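Sorting bricks with two arms: fingers, cameras and one controller swap
Notes for the Villetti evening, March. Last edited 2019-12-31

START. Say hello, check the clicker, check the people at the back can read the slide. Ask who has used a robot gripper before. If it's most of the room, skip the bit on parallel jaws and go straight to fingertips.

What I want them to take home: fingertips matter far more than I thought when we began. I came in wanting to talk about cameras. I ended up spending most of the autumn on the last two centimetres of the arm, and I loved it.

The job is simple to say. Toy bricks on a mat, open bins at the back, put the right colour in the right bin. Bricks are great for this! They're cheap, they're all slightly slippery, and they behave completely differently depending on which way up they land. A brick with its studs up gives you nice flat sides. Upside down you still have the sides, but the camera sees tubes and a lot of shadow, and our first grasp picker hated that.

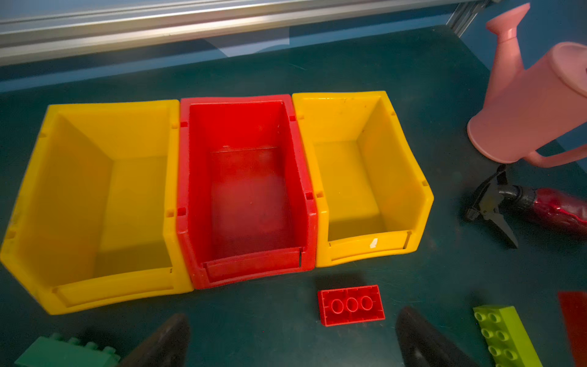
Fingertips we tried. First the Skoso set, tapered, quite stiff. Then the Drillance set, blunt, with a soft pad. Same motors behind both, same opening width, same closing speed. Hold up the spare pair of each and pass them round (get them BACK this time).

Skoso: very good at getting between two bricks that are touching. Less good once it has hold of something, as a brick can swivel about the contact point on the way up. You see it turn and your heart sinks a bit.

Drillance: hardly any swivel, lovely secure hold, but the pad catches on the neighbours. Lots of picks where the chosen brick came up fine and the one next to it went for a walk.

We logged 1248 picks in all, split evenly between the two. Don't read out the table. Point at the two rows that matter: touching bricks, and bricks lying against a bin wall. Tapered wins both. Blunt wins nearly everything in open space.

PAUSE for questions here, there's always one about suction. Answer: studs. Suction cups and studs are not friends. We did try.

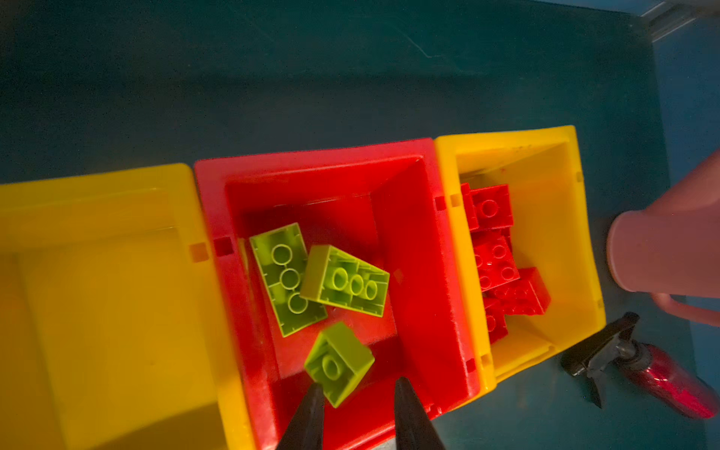

Bins next, and why taking things out is so much harder than putting them in. Dropping a brick in is forgiving. Going back for it means sloping walls, a rim that's easy to clip, and bricks leaning on each other at odd angles. I'd budgeted an afternoon for this part. It took until the clocks changed.

What helped most was coming in along the length of the bin and opening the fingers late. Second most helpful was a slower final approach. I can show the speed plot if people want it, it's in the spare slides at the end.
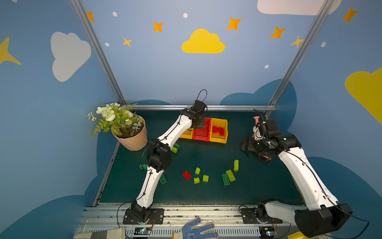

Cameras, then. We ran a wrist camera and a fixed one, and for weeks I argued that we could drop one of them. I was wrong in both directions. The wrist view is superb for the last bit of the approach and useless for planning, as it has no idea what the other arm is up to. The fixed view has the whole mat, and then an arm goes and stands in it. Look at the yellow bin on the left, partly hidden behind the left arm, while the one on the right is clear enough that you can make out the red bricks inside. So the fixed camera picks the brick and the wrist camera does the fine aiming. If the two disagree we wait 2000 ms and ask again, and that tiny rule fixed more than any retraining did.

Mention lighting only briefly. Glare off the mat changes with the time of day, we now keep the blinds down.

Controller. We moved from our own loop to the Amato box halfway through. Worth it for the smoother handover between arms. Setting it up was a pain (4 firmware versions, two of which swapped left and right, tell the story if there's time). 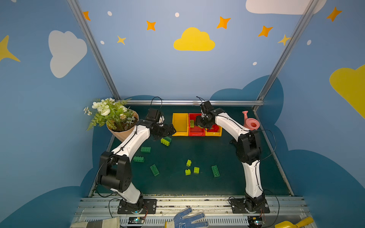 Handover between arms is my favourite part and I always run over on it, so watch the clock. The rule is that only one gripper may be over a bin at once, and the other holds off to the side until it's clear. With the right gripper pointing down into the red bin, like this, the left one keeps just outside the row, above the green pair. Colour is the other thing to point at on this slide. The lime bricks jump out at you, and the dark green ones on a dark green mat really don't. Those were our worst misses by a mile, with either set of tips.

Wear: the soft pads lasted up to 200 picks before they began to polish and slip. Stiff tips just got scratched.

What I'd try next: a tapered tip with a thin soft face on the inside only. Ask if anybody has made one! Also a paler mat.

Spare slides: speed plot, pad close-ups, Amato wiring. Leave the mail address up during questions.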